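Notebook, strength bench — Thursday, cable row rig

Started 7:40, machine cold, belt guard off

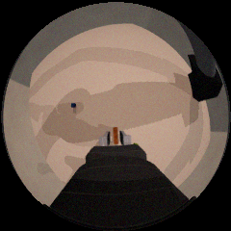 Rostyslav Vakulenko wrote under last week's entry that the handle still feels light at the chest end of the row and that he'd look at the cam before touching the stack again. Good call, and that's where the whole morning went!

Background for whoever reads this later: the row is built on the old Koubek base with the Andex pulley block up top. Cable runs from the stack, over the block, around the cam and out to the handle. On paper the load should climb through the first half of the pull and then ease off a little as the elbows go past the ribs. On the machine it eases off far too much. You get a nice heavy start, and then the last hand's width is a free ride.

Pulled the cam and laid it against the paper template. The profile is fine. The keyway is not — it was cut one tooth off, so the whole curve arrives early. I was so pleased to find this that I went and got coffee before measuring anything else.

Test after re-keying, pin at 25 kg, handle pulled slowly with the spring scale in line. The drop at the end is still there but now it feels like a row. Did 4 slow sets myself, feet on the plate, chest on the pad. You can really feel the shoulder blades come together at the finish and the biceps don't take over the way they did before. Love it.

Then the endurance run: 500 pulls on the crank, light pin, no one on the seat. Cable tracks straight. Small squeak from the lower pulley from the start, gone after a drop of oil, came back toward the end. Bearing goes on the Rakness order, together with the spare end caps (the gray ones, not the ones that split).

Seat and pad notes
— Chest pad is too tall for shorter users. At 162 cm our tester had the top edge right under her chin and had to lean back to breathe. Lower hole needed on the post, drill it before paint.
— Foot plate angle is great, leave it alone.
— Handles: tried the narrow grip, the wide bar and the rope. Narrow is best for lats with elbows tucked. Wide bar hits more of the rear shoulder and upper back, but the ends knock the frame if you pull crooked. The rope is fun and I have no idea yet what to do with it.

Label text for the side panel, second try: "Sit tall, chest on the pad. Pull elbows back, pause, return slowly. Don't let the stack drop." The Kornudura sheet had six lines and people quit reading after two.

Question for the group: do we want a start-position lever? Reaching forward for the handle at full load rounds the lower back, and beginners do it every time. A foot lever would bring the handle closer for the first rep. More parts, more to go wrong, but I'd use it. Sketch is taped inside the back cover, please scribble on it.

Left the new keyway with marker on it so the position is easy to check. Stack pinned at the top, cable slack, guard back on.

Next: bearing, lower hole, then the wide bar again with stops on the frame.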